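# 在家写小说的几个小窍门

写了这么多年,桌子换过三张,习惯倒是越攒越多,今天挑几样跟大家唠唠,都是些居家过日子的小办法,不讲什么大道理。 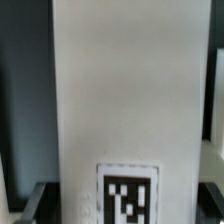 先说地方。家里不必有书房,厨房餐桌的一角就够用,只是要固定下来,每天都坐同一把椅子。我的《Clesau》前半部就是在灶台边上写的,炖着汤,汤滚了就起身关小火,回来接着写,人物说话反倒松快了许多(锅也糊过一回,所以定时器一定要放在手边!)。

## 卡片和夹子

- 人物卡用硬一点的纸裁,一人一张,名字写在右上角,翻起来快。
- 场景卡换个颜色,用晾衣夹夹成一串,挂在窗边,想调换前后顺序,摘下来重新夹就行。
- 厨房里空下来的饼干盒正好装废稿。别急着扔,我有个叫 Espiritu 的老船长,就是从盒子底下翻出来的。

## 字数怎么安排

每天写500字,雷打不动,忙的时候也写。周末精神好,可以放到大约3000字,再多手腕就要抗议了。要是写短篇,我喜欢先用1000字把故事从头到尾讲一遍,像讲给邻居听那样,讲得顺了再慢慢往里添东西。

## 改稿

初稿写完,先在抽屉里搁2个星期,谁来问都不拿出来。之后打印成纸稿,行距放宽,找个安静的下午大声念,念着拗口的地方用铅笔画一道,先别停下来改,一口气念完再说。我的老笔友 Gerardo Marquez 喜欢倒着改,从最后一章往前看,我试过,查错字确实好使,看情节就有点晕。

铅笔屑和橡皮渣容易钻进键盘缝里,拿一把旧的软毛刷,顺着一个方向轻轻扫就干净了。纸稿上要是溅了茶水,赶紧用厨房纸吸一吸,上下各垫一张白纸,再压上几本厚书,第二天早上拿出来,基本是平的。

下回再说说怎么给人物起名字,我四月里动笔的那个新长篇,光主角的名字就改了好几遍呢。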